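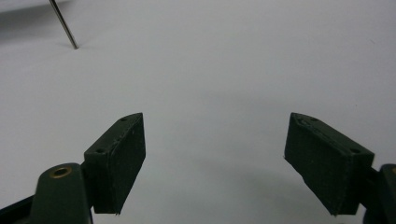 Motaung anuncia banda sonora original de Tetcombe, composta por Solomiia Shevchuk

O estúdio Motaung anuncia que a banda sonora do seu próximo jogo de corridas, Tetcombe, será editada em formato digital e em vinil duplo pela Jilletti, em simultâneo com o lançamento do jogo, em fevereiro. A composição e a direção musical estiveram a cargo de Solomiia Shevchuk, que regressa ao estúdio depois de ter assinado a música de Kulteck.

A edição completa reúne mais de 100 minutos de música, entre temas de circuito, variações para a última volta e peças para os menus. Cada um dos sete circuitos do modo principal dispõe de um tema próprio, gravado em duas versões – uma para as corridas diurnas e outra para as noturnas –, entre as quais o jogo transita sem interrupção durante a prova.

«Em Kulteck, a música acompanhava a exploração e podia demorar-se. Em Tetcombe, o jogador ouve o mesmo tema dezenas de vezes enquanto tenta melhorar um tempo, e isso obrigou-nos a escrever linhas de baixo mais longas e a guardar os metais para a volta final», afirma Solomiia Shevchuk.

As sessões de gravação contaram com uma secção de sopros, um quarteto de cordas e percussão ao vivo, sob a supervisão do engenheiro de som Ulises Aravena. Os sintetizadores foram gravados em separado e misturados posteriormente nas instalações da Motaung. Bogumił Wasilewska, responsável pelo áudio do jogo, dirigiu a integração da música no motor de Tetcombe, incluindo o sistema que ajusta a instrumentação à posição do jogador na corrida.

«O som dos motores e a música disputam as mesmas frequências. Trabalhámos as duas coisas em conjunto desde o primeiro protótipo», refere Bogumił Wasilewska.

A edição em vinil inclui um livreto com notas da compositora e partituras parciais de dois temas. Uma tiragem de 200 exemplares numerados, assinados por Solomiia Shevchuk, ficará disponível exclusivamente na loja em linha da Jilletti. A versão digital será distribuída nas principais plataformas de música.

Lungile Nkosi, produtora de Tetcombe, confirma ainda que os compradores da edição digital alargada do jogo receberão a banda sonora sem custos adicionais. O tema de abertura pode ser ouvido desde já na página oficial do jogo.

Os pedidos de entrevista e de material de imprensa devem ser dirigidos a Zodwa Venter, do gabinete de comunicação da Motaung.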